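The second trolley on the fourth floor

Nerea Carretero has cleaned rooms at the Drustel for nine years. Since December she has shared the fourth floor with a machine called Grukero, which has two arms, rides on a wheeled base and goes into a room before she does. Its job is to clear the carpet so that she can start with the bed.

The hotel has 315 rooms. A full shift used to mean bending down for wrappers, socks and chargers in every one of them on her list, then getting up again to strip the sheets. Carretero says her knees noticed the change first.

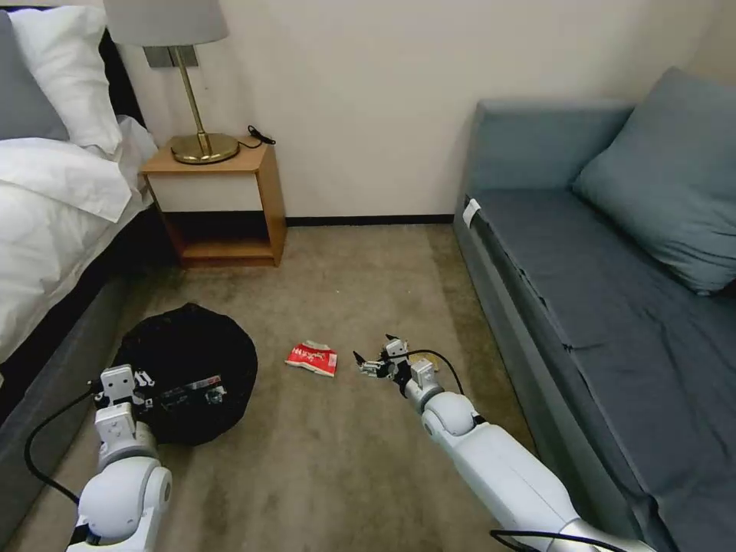 Grukero at work between bed and sofa, with a red package still on the carpet.

The machine is slow. Puvudix, the firm that supplies it, allows 20 minutes for an untidy room, and Carretero could do the same floor in five. She works next door while it gets on with it. Anything it can't identify stays where it is, and she decides whether it is rubbish or a guest's belongings. Bags are always left to her.

Staff were told in writing that no hours would be cut in the first year. The rota did change. Housekeepers now work in fixed pairs of rooms, and one person per shift carries a tablet and answers the machine's calls. The tablet pays a little extra, and there was an argument over who got it. It now goes round by the week.

Carretero would like it to learn bathrooms. Puvudix says wet floors are not planned for this model. A second machine is due on the fifth floor, where the rooms are smaller and the beds sit closer to the wall.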